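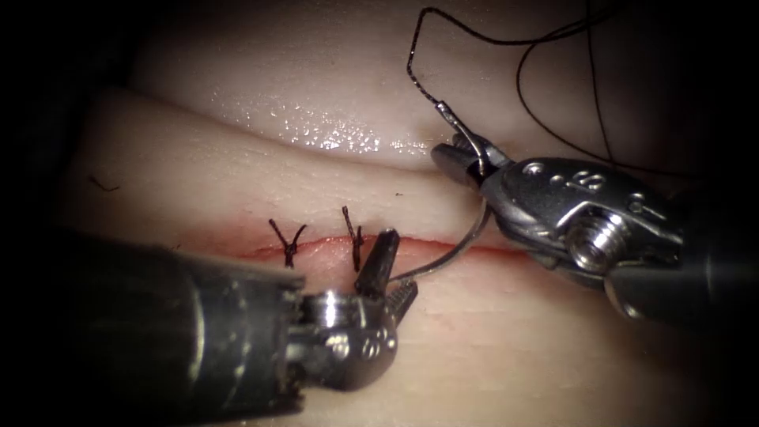

Stetura: practice suturing notes and files

Hello, and thanks for stopping by! Stetura is my collection of notes on closing a straight cut with interrupted stitches. It began as a scruffy list for myself in May and has grown a bit since (121 entries now, last tidied 9th November).

Each entry covers one stitch: where the needle went in, where it came out, how the knot sat and how long I left the tails. I use black thread throughout because it shows up so nicely against a pale surface. Please trim your tails before you score anything, and pick up the snippets!
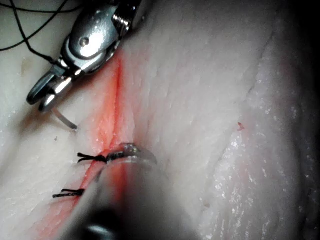 Reinhold Hamann, suturing tutor and keeper of the Stetura notes

What's inside

entries.csv has one row per stitch
knots.txt is my wording for knots, flat or upright
dasside/ holds the older set, 87 entries, spacing not recorded

Scoring is 1 to 3, with 3 for edges that meet without puckering. I'm fairly mean with my 3s.

Known gaps: 11 rows have no tail length (my fault, I lost the page), and curved cuts aren't covered at all yet. If you spot a muddle, do write and tell me the row number.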